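Fold-at-Home: a hand-held gripper and a small garment dataset

README, last touched 20/07/2021

What you get here: the printable parts for a two-finger hand-held gripper, the script that cuts recordings into episodes, and the episodes we've recorded with it so far, nearly all of them folding clothes. It started in May as a weekend build on my kitchen table and moved into the shared workshop once I'd filled the kitchen with failed prints. Two of us work on it, Sioned Morgan (mechanics, prints, most of the recording) and Costel Dimitrov (software, this README, complaining about cables).

We love this thing. It's cheap, it's light, and you can squeeze it and watch the fingers close on a sleeve and feel through your own hand whether the grip is any good. If you build one, please tell us!

Status

The gripper is on its third version and we're happy with it. The recording script works on Linux and mostly works on a Mac. The dataset is small and will grow. The policy training code isn't in here yet – it lives in a private folder full of notes to self, and I'm cleaning it up.

The arm we want to put the fingers on is a secondhand Vastton that currently holds its pose for 16 minutes before the elbow joint gets too warm and the driver shuts it down. So for now, everything in the data folder was made by a person holding the gripper, and the arm is a very heavy bookend.

What's in the folders

parts/ has the print files, with the source files next to them so you can change the hand size. Sioned's hands are smaller than mine and the default fits her.
record/ is the capture script plus a config file for each place we record in.
data/ holds the episodes, one folder each, with the video, the finger opening over time and a short text note.
tools/ has the viewer, the trimmer and a checker that finds broken episodes.
old/ is version one and version two. Look if you're curious, don't print them.

Building the gripper

Print everything flat, no supports, three walls. PETG has been kinder to us than PLA, which crept at the pivots after a couple of warm afternoons. The outer arms have triangular cutouts to save weight, and if your slicer fills them in, you've got the repaired mesh instead of the original, so delete it and load the file again.

The pivots are the part to take your time over. Tighten each screw until the arm stops moving freely, then back off a quarter turn. Put a drop of thread locker on before you do that. Version two didn't have thread locker and one of the fingers came off in the middle of a pair of jeans.

The finger pads are molded, not printed. We pour them from a two-part silicone into a small mold with a fine grid cut into the bottom, and the grid makes an enormous difference on thin cloth. Smooth pads slide right over a T-shirt and pick up nothing. With the grid you can pinch one layer off another if you come in low and slow, and the first time that worked there was some shouting in the workshop. Ours are blue because that was the pigment in the drawer. Wipe them with a damp cloth before each session, as lint kills the grip faster than wear does.

The camera mount takes a standard quarter-inch screw. We use a wide lens from Inbridge that shows both fingertips and plenty of room past them. Anything wide should do, as long as both pads stay in view when the fingers are fully open. Run the calibration in record/ once for each lens and again if you drop it.

The finger opening comes from a little Lindemann encoder on the left pivot. If your readings jump when the fingers are nearly closed, the magnet is too far away. Shim it with a piece of card.

Recording an episode

Start the script, wait for the beep, then hold the gripper still for two seconds so the trimmer can find the start. Do the job. Hold still again for two seconds and press the button. Episodes shorter than nine seconds get thrown out by the checker, and it's never been wrong about those so far.

Some habits that have helped us:

Keep your free hand out of it. It will want to help. Put it in a pocket.

Lay the garment out before you start, unless the episode is tagged "from pile".

Move at the speed you'd want a robot to move. My early recordings are all far too fast, and the video smears right where the interesting part is.

If you mess up a fold, fix it and keep going. Recoveries are some of the most useful episodes we have, and we tag them so you can pull them out or leave them out.

Write the note straight away. "Left strap slipped, regrabbed" takes a moment to type and saves you from watching the whole thing again.

Places and light

Most sets of this kind that I've tried were shot on one clean table under one lamp, and whatever I trained on them fell over as soon as I changed the tablecloth. So we move around. There are recordings from the workshop bench, from a sofa, from the floor and from beds, with whatever lamps, bedding and clutter go with the place. We don't tidy the background. The one thing we're fussy about is having light from more than one side, because the gripper throws its own shadow right onto the spot you're trying to grab. A ring light on one side of the bed and a clamp lamp on the other does nicely.

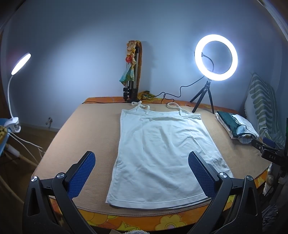

White clothes are harder than I thought they'd be. Auto exposure sees all that bright cloth and starts hunting, and the hems and seams you need for lining up the fold wash out to nothing. Lock the exposure before you start and set it a little darker than looks nice on the screen. A tan or gray sheet underneath helps the edges stand out. White on white is in the set too, tagged "hard", and you're welcome to it.

Straps deserve their own paragraph. A camisole is a simple shape until you get to the straps, which go wherever they like and end up underneath the fold about half the time. Our way is to lay the straps over the body first, then bring one side across to the middle, then the other, then hem to neckline. Sioned does hem first and hers come out neater. Both orders are in the data, and the note file says which one was used.

The numbers

There are 900 episodes in this release, all checked and trimmed. The test split is 20 garments that don't appear in training at all. Please keep it that way if you report results, even in a casual blog post. It's very tempting to peek, I know.

Known problems

The clock on the encoder board drifts. The trimmer corrects for it using the two still moments, so episodes where somebody forgot to hold still at the end can be off by a frame or two. They're tagged "drift".

Dark socks are nearly invisible in the early workshop recordings. We've bought better lamps since then, and I may reshoot them.

The viewer crashes if you resize the window while it's playing. Don't resize the window while it's playing.

Large items are missing. We tried a fitted sheet and gave up, and it's now a sort of dare in the workshop.

There's only one gripper, so everything is folded one-handed. A second one is half printed. Two-handed recordings need the clocks to agree much better than they do now, and that's what I'm working on next.

Using it, sharing it

Code and print files are under the MIT license, data under CC BY 4.0. We blur faces and mail if they turn up in a recording. If you spot something we missed, open an issue with the episode name and we'll pull it the same day.

Pull requests are very welcome, especially for the Mac side of the script and for hand sizes we haven't tried. If you'd like to add episodes, run the checker first and include the config file for your room. We'll take any garment. Somebody has already promised us a box of baby clothes, and I can't wait to see whether the pads can manage those tiny sleeves.

Thanks

To Nornex for the box of offcut filament that became versions one and two, and to everybody at the workshop who has let us fold their laundry.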